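木头上的花纹，是谁画上去的？

阅读时间：10 分钟

小朋友，你有没有趴在桌子上发过呆？我小时候很爱发呆，尤其是写作业写到一半的时候。脸贴着桌面，眼睛离木头只有一点点远，就会看见好多弯弯的线，有的像河，有的像山，有的地方还冒出一个深色的圆疙瘩，像一只眼睛在看我。我那时候一直以为，这些线是做桌子的师傅一笔一笔画上去的，还替他觉得累呢！

后来我才知道，画这些线的是树自己。它画得特别慢，一年才画一圈。

我们就来慢慢说说这件事。你可以先去家里找一样有木纹的东西，桌子、门、尺子、砧板都行，摸着它听我讲，会更有意思。

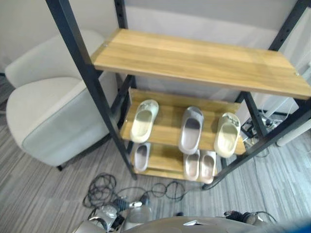 浅色的木层板，木纹顺着长边走。

先从树的“腰围”说起

你每年长高，裤子会变短，对不对？树也长高，不过它的高矮只在枝梢那里变。要是你在小树的树干上、跟你肩膀一样高的地方系一根松松的绳子，过了好几年再去看，绳子还在原来的高度，你倒可能要弯下腰才够得着了。树干自己呢，会一年一年变粗。

它是怎么变粗的呢？在树皮里面，藏着薄薄的一层，叫“形成层”。这个名字有点难念，你可以把它想成一件贴身穿的小背心，裹住整棵树干。这件小背心很勤快，朝里面长出新的木头，朝外面长出新的树皮。木头一层包着一层，所以越靠近中心的木头越老，越靠近树皮的越年轻。

那为什么会有颜色深浅不同的圈呢？这要怪四季。在冬天很冷的地方，春天一到，雪化了，水多了，树急着把水送到高高的叶子上去，就长出又大又松的细胞，好像一根根粗吸管。这样的木头颜色浅，叫“早材”。到了夏天的后半段，一直到九月前后，树不那么着急了，长出来的细胞又小又挤，壁也厚，颜色就深一些，叫“晚材”。冬天呢，它几乎不长，像是在睡觉。第二年春天醒来，又从浅色开始。

一圈浅，一圈深，合在一起就是一年。我们叫它“年轮”。

有些热带的树，那里一年到头都暖和，雨水也差不多，它们的年轮就很模糊，有时候根本看不出来。所以数年轮这个办法，在四季分明的地方才最好用。

去锯木厂看一看

我有一位老朋友叫奥斯卡里·舍贝里（Oskari Sjöberg），名字很长，我平时就叫他奥斯卡里。他在加尔特比（Galtby）的佩尔科宁（Pelkonen）锯木厂干活，那里一进门就闻得到松脂的香味，走一圈出来，头发里、鞋子里全是木屑。

厂房门口立着一片很大的松木圆盘，是从一棵被大风刮倒的老松树上锯下来的。奥斯卡里给它擦得光光的，又在上面扎了好些小图钉。他带我从中心往外数，数到眼睛发花，中间还数错了一回，只好重来。最后的答案是 221 圈。也就是说，这棵松树在被锯下来的那个高度，已经长了 221 年。

为什么我要啰嗦“在那个高度”呢？因为小树苗要先花几年时间才能长到那么高，那几年没有留在这片圆盘里。所以整棵树的年纪，要比 221 岁再大一点点。科学家算树龄的时候，也会把这件小事记在心上。

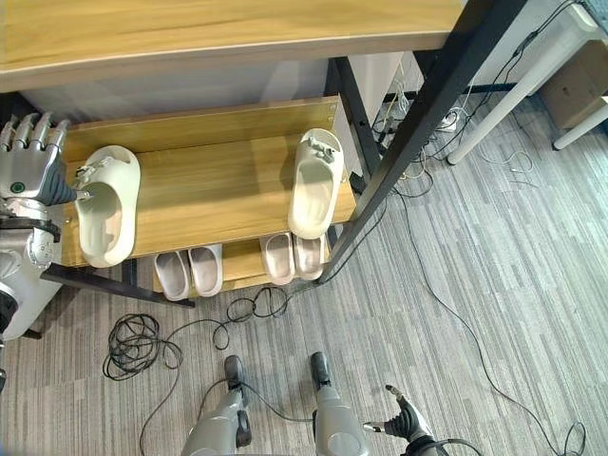

奥斯卡里还教我看圈的宽窄。有几圈特别宽，像是那几年雨水足、阳光好，树吃得饱饱的。有几圈却挤得紧紧的，用指甲尖都分不开，多半是遇到了干旱，或者夏天太冷，也可能是旁边有一棵更高的树，把阳光都挡住了。只看一片木头，我们没法肯定是哪一种原因，得多找几棵附近的树来比一比。要是大家在同一年都长得很窄，那就很可能是天气在捣蛋。

有的圈一边宽一边窄，整个年轮像个歪歪的鸡蛋。长在斜坡上的树常常会这样，它得用力把自己撑直，这样长出来的木头还有个名字，叫“应力木”。

你可能会着急：那想知道一棵活着的树几岁了，难道要把它砍掉吗？不用不用！大人有一种细细的空心钻子，叫“生长锥”，慢慢拧进树干里，再取出一根像铅笔芯一样的小木条，上面就有一道一道的年轮。树会留下一个小伤口，它自己会想办法把伤口封起来。不过这件事要由懂行的人来做，小朋友可不要拿钉子去试哦。

圆圈怎么变成了长条？

好，现在有一个问题来了。年轮是圆的，可是你家桌面上的花纹，怎么是一条一条的，或者是像小山一样尖尖的呢？

秘密在刀子怎么切。我们拿一根大葱来试试看（请大人帮忙切）。横着切一刀，你会看到一圈套一圈，这就像树桩的样子。换一根，竖着从中间切开，圆圈不见了，变成好多条平平的直线，从头跑到尾。

树干也是这样。从正中间竖着锯开，木板上的花纹又直又整齐，叫“径切”。要是不从中间锯，偏到一边去锯，锯子斜斜地擦过那些弯弯的层，花纹就会变成一座一座尖尖的小山，叫“弦切”。奥斯卡里管它叫“教堂尖顶”，我觉得更像粽子。你觉得像什么都可以。

木纹的方向还跟结实不结实有关系。木头里的纤维大多顺着树干的方向排着队，像一大把没煮的面条。你顺着面条的方向去分，很容易就分开了；想横着把一大把面条折断，可就要费力气了。所以做层板、做梯子的人，通常都让木纹顺着长的那一边走，这样放上重东西也不容易断。劈柴的人也懂这个道理，他们总是把木头竖起来，顺着纹路一斧头下去。

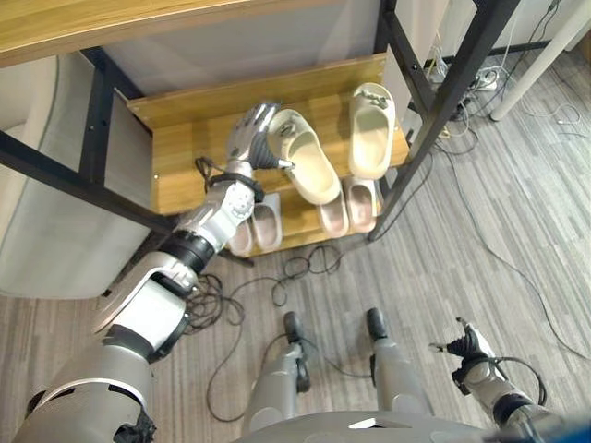
那只“眼睛”是什么？

还记得我说的那个深色的圆疙瘩吗？它叫“木节”，也有人叫它“节疤”。从前，那里长着一根树枝。树干一年一年变粗，就把树枝的根部一点一点包了进去，好像你把一根筷子插在面团里，再一层一层往外裹面皮。等到木头锯成板子，正好锯过那根树枝，就露出一个圆圆的切面。

如果树枝被包进去的时候还活着，它和旁边的木头会长在一起，很牢。如果那时候它已经枯了，就可能松松的，木板晾干以后，有的木节甚至会掉下来，留下一个洞。奥斯卡里的抽屉里就收着一小罐掉下来的木节，颜色像红茶，拿在手里滑溜溜的。

木节旁边的木纹会绕着弯走，像河水绕过石头。下次你找到一个木节，可以用手指顺着旁边的线描一描。

有木纹，就一定是木头吗？

这个可不一定，要当一回小侦探才行。

有些家具的表面是一层印着木纹的纸或者薄膜，里面是压在一起的碎木料。还有一些，外面贴了一层真木头削成的薄片，叫“木皮”，花纹是真的，只是很薄。怎么分辨呢？你可以看看板子的边和头。真正的一整块木头，花纹会从面上一直走到边上，在板子的头上还能看见弯弯的年轮。印上去的花纹到了边上，往往就接不上了。你还可以找一找，有没有两处花纹长得一模一样。真的树可不会把同一个木节长两遍，印刷的滚筒转一圈，图案倒是会重复一次。

条纹也一样，得想想它是从哪里来的。木头的条纹是树长出来的，斑马的条纹是毛色，沙滩上的波纹是风和水推出来的。家里还有许多条纹是人做出来的，像毛衣、床单、地毯，织的时候换一种颜色的线，或者换一种织法，就有了一道一道的样子。你可以在屋里走一走，找到一种条纹就停下来猜一猜，看它是长出来的，还是做出来的。

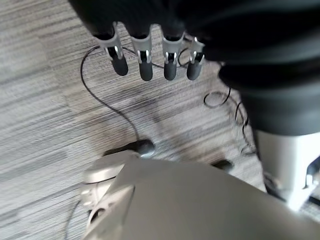
灰色的条纹地毯，地毯上的条纹是人做出来的。

在家里动手试一试

做一张木纹拓片。

找一块没有刷厚漆的旧木板，摸起来有一点点粗糙的最好。再准备一张薄薄的白纸、一支蜡笔，把蜡笔外面的包装纸撕掉。

把白纸铺在木板上，请一个人帮你按住，别让它跑。

把蜡笔横着放，轻轻地在纸上来回擦。不要太用力，纸会破的。

慢慢地，木纹就从纸上冒出来了！晚材比较硬，早材比较软，旧木板用久了，软的地方会凹下去一点，硬的地方就鼓着，蜡笔先碰到的是鼓起来的那些线。要是你擦了半天什么都没有，多半是木板太光滑了，换一块再来。

如果你能找到一片树枝的横切片，手腕那么粗的就够了，还可以数一数它的年轮。用放大镜看，从最中间的小点开始，每过一道深色的线就数一年。数到和你年纪一样大的那一圈，拿彩色铅笔轻轻点一个小点。从那个小点往外，是它比你多过的日子。我给侄女做过一片，她数完以后又要我再找一片更粗的，要找到和外婆一样大的，我到现在还没找着呢。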